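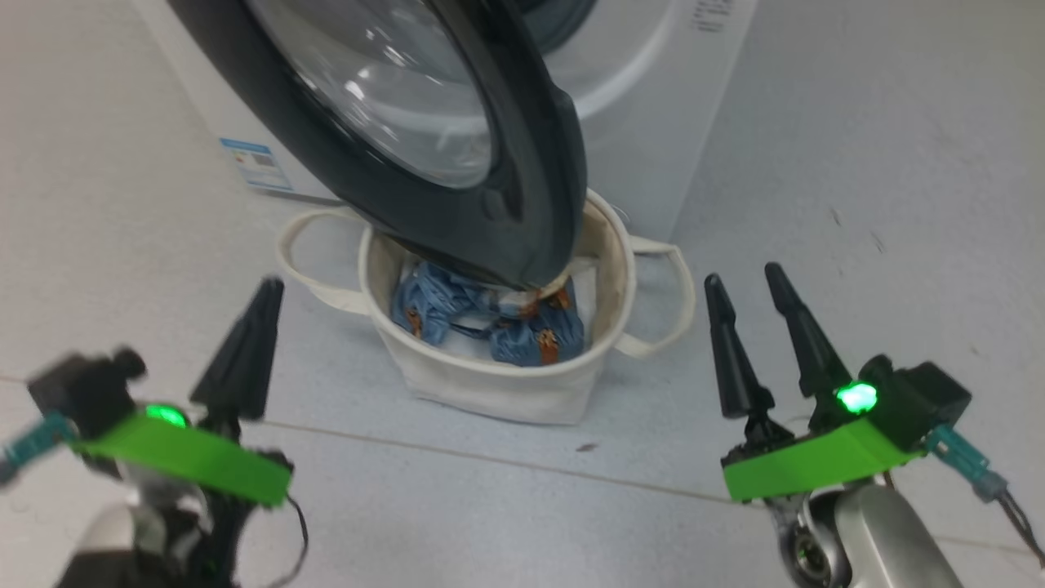

Workplace & Skills | Features

The Basket and the Drum: A Residential Laundry Adjusts to Automation

October 29, 2022

214 shares | 17 comments

The laundry service at Serkevard, a serviced residence operated by the hospitality group Pruma, handles more than 4,000 loads in a month. Most of them are small. Residents send down their own clothing, which must be washed apart from that of their neighbors and returned on the same day. The house therefore does not rely on large industrial washers. It uses household front-loading machines, one resident to a load, and a staff of attendants who fill them, empty them and carry the baskets to the drying room.

Since last December, part of that work has been assigned to a robot. The unit, known as Tono, has two arms, each ending in a gripper with slim black fingers. Its task is narrow. It takes clothes out of a washing machine whose door stands open and lowers them into a canvas basket on the floor in front. Loading, measuring detergent, sorting, drying and folding all remain with the attendants.

The decision to begin with unloading came out of a staff survey conducted by Pruma the previous year. Attendants were asked to identify the part of the shift they would most like to change. Management had expected the answer to be folding, the most time-consuming activity in the department. The largest group of replies named bending.

"A front-loading door is low, and the basket is lower," said Sarita Bhatia, the laundry supervisor. "A person reaches into the drum, turns, goes down to the floor and comes up again. For one load it is nothing. By the afternoon, people were holding on to the machine to straighten up."

Bhatia joined the department as an attendant and has supervised it for six years. She was initially opposed to the trial, and told the company so in writing. Her objection concerned the schedule. An earlier ironing system had been introduced on the assumption that it would release staff hours, and those hours had been taken out of the rota before the system was running properly. She asked for an undertaking that the same would not occur again. Pruma agreed that no position in the laundry would be removed during the trial and that the hourly targets for attendants would be suspended in any room where Tono was at work.

Fabric is a difficult material for machines. A metal part has the same shape each time a gripper closes on it, while a shirt has a different shape at every attempt. Wet garments wrap around one another in the drum. A sleeve may come out first with the rest of the load attached to it, or a small item may remain behind against the perforated steel. 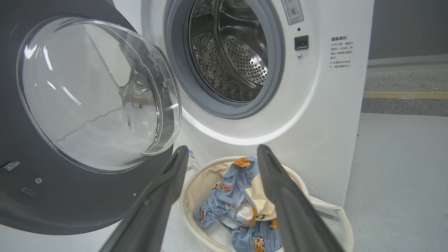
Umesh Bhatt, an engineer with Harasym, the company that supplies and maintains the unit, considers the basket a harder problem than the drum. The baskets used in the house are soft, with looped cloth handles, and they slump when they are set down. A finger that comes down slightly wide of the rim will catch a handle and drag the whole basket along with it.

"The drum does not move," Bhatt said. "The basket moves, and the clothes in it move, and the next garment lands on a pile that was not there before. We spent most of our first visit on baskets."

Harasym proposed replacing them with rigid plastic crates. The attendants declined. Crates are heavier to carry, and their corners strike the legs on the stairs. The canvas baskets stayed, and the engineers adjusted their work to suit them. Bhatia describes this as the point at which her staff began to take an interest in the project.

The attendants' role in the trial was formalized soon afterward. Four members of the department were trained to operate and supervise the unit, and their job descriptions were amended to reflect it. They position the basket, open the washer door, confirm that the floor is clear, and start the task. They also record each attempt in a log with a short note on any failure. The training took place during paid hours and carries a supplement to the basic wage.

Rafsan Begum was among the first to complete it. She had worked in the department for some time and had no technical background. Her notes are now forwarded to Harasym without editing, a practice Bhatt requested after finding that the summaries prepared by the residence office had left out the details he needed.

"In the office they wrote 'unloading error,'" Begum said. "I had written that the sock was inside the trouser leg. Those are different things. If the sock is inside the trouser leg, the machine has done its work and I have to do mine."

Her entries make up a considerable part of a record that had passed 2,000 attempts by the end of the summer. They describe garments caught on the lip of the gasket, long sleeves trailing between the drum and the basket, and items dropped on the tiles. They also describe work that went as intended, because Begum was concerned that a record consisting only of faults would give the engineers a false view of the day.

Children's clothing receives particular attention in the log. The pieces are small and light, and several may come out in one grip. Cords, loose tags and attached ornaments are noted individually. The attendants have asked that anything with a long drawstring be unloaded by hand, and this is now a written rule.

Other changes were not planned. Conversation in the washing rooms has declined. Attendants formerly worked in pairs, with one person unloading while the other prepared the next wash, and the arrangement allowed new employees to learn by standing beside someone experienced. With the robot at one machine, the second person was often sent elsewhere. Lalit Sandhu, who represents the laundry and housekeeping staff in discussions with management, raised the matter in the spring.

"The agreement protected the jobs, and I have no complaint about how it was kept," Sandhu said. "It did not say anything about who you would be working next to. A person who starts here today can go most of a shift without being shown anything by a colleague."

The rota was revised as a result. New employees are now paired with an experienced attendant throughout their introductory period and are not placed in a room with the unit until that period has ended. Sandhu regards the measure as adequate for the present and intends to return to it when the trial agreement is renewed.
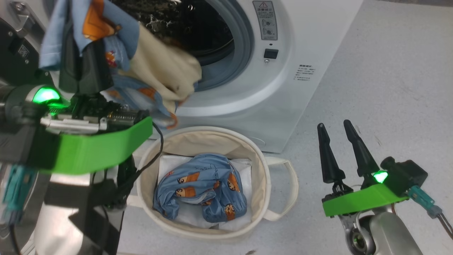
Pace is a further point of discussion. Tono is slower than an attendant. A practiced worker can empty a household drum in two or three armfuls, whereas the robot proceeds grip by grip, and may return several times for what is left. Where a resident has asked for clothing urgently, staff unload by hand as a matter of course. The unit is used mainly in the middle of the day, when washers finish at staggered intervals and an attendant would otherwise be called back and forth between the machines and the folding tables.

Narendra Rathore, who directs operations for Pruma, acknowledges that the trial would be hard to justify on speed alone. The company has chosen to assess it on other measures, among them reported back and shoulder pain, unplanned absence and the number of attendants who leave within their first year. He declined to release interim results, stating that the period under review was too short and that the department had also received new folding tables of adjustable height.

"We changed two things at once, and I cannot tell you which of them has helped," Rathore said. "The staff prefer the tables. They have been quite clear about that."

Whether other houses in the group will receive similar equipment has not been decided. Rathore said that any extension would require the same protections on employment, and that the supervisor of each laundry would be consulted before a location was selected. Sandhu has asked for that commitment to be placed in the renewed agreement, together with a provision that staff trained to operate the unit keep their supplement if the unit is withdrawn.

Responsibility for checking the drum has been settled. Under the current procedure, no load is considered unloaded until an attendant has looked inside the washer, run a hand around the rubber gasket and signed the card that travels with the basket. Harasym suggested at one stage that a camera check could take the place of the signature. Bhatia refused, and the proposal was dropped.

"The card goes to the resident's door," she said. "If something is missing, they call the laundry, and one of us answers. It should be one of us who looked."

The trial agreement runs until December. Begum has been asked to assist in training a second group of attendants before then and has begun preparing her own set of instructions. The first page concerns the placing of the basket.

Get our Workplace & Skills newsletter. By subscribing, you agree to our terms of use and privacy policy. You may unsubscribe at any time.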